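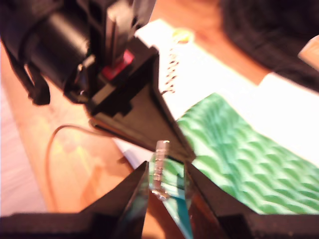

Tài Tôn
Thread starter, Moderator — Meetups & Demos

Went to the Rustorow open day so the rest of you could stay home with your families. Two hours each way, and parking in a field belonging to Dunda, who make gates, and whose own gate was stuck.

The demo everyone crowded around was small-part handling on an ordinary wooden table. Black fingers coming up from below, another pointing down from above, and a little clear ribbed piece standing in the gap with a teal tint toward the bottom. I leaned in for a long time. The man next to me leaned in longer and then asked if it could do eggs.

They leave the bench cluttered on purpose. Spiral notebook, green wavy-patterned sheet, cable on the tabletop. The presenter was very proud of this. My own bench has been ahead of its time for years.

Coffee was free. Take that into account when weighing my opinions.

mudflap_299
What were the fingers made of? Printed?

Tài Tôn
Didn't ask. Black, notched along the top of the upper one, fairly pointed. I was told not to touch by a person who had clearly said it a lot that morning.

grommet_hazel
I was there for the afternoon slot and I'm less charmed. See-through parts are the hard case, fine, I'll give them that. But they ran the same part over and over. Judden showed mixed bins at their open day in January and let people from the crowd hand things over.

mudflap_299
Judden also dropped a guy's car key behind a cabinet.

grommet_hazel
They got it back.

pelletpete
Did anybody get a price? The Testa arm I looked at was 1900 before you put a hand on it, and I'm not spending that to pick up something I can pick up.

Tài Tôn
No price. There was a form to fill in so that somebody could call me about the price. I gave them pelletpete's number.

pelletpete
So that's who that was.

oldbelt
The green sheet would bother me more than the notebook. Clear part in front of a busy pattern, with shine coming off the ridges, and the camera has to find an edge in all that. If it manages that 100 times in a row I'll buy the hat.

grommet_hazel
IF. I asked for a success rate and got "very encouraging."

oldbelt
Then I'll hold off on the hat.

Tài Tôn
Hats were sold out anyway. Slides are supposed to go up after the holidays, I'll post the link in this thread when they do. Pete, they want to know if mornings are better.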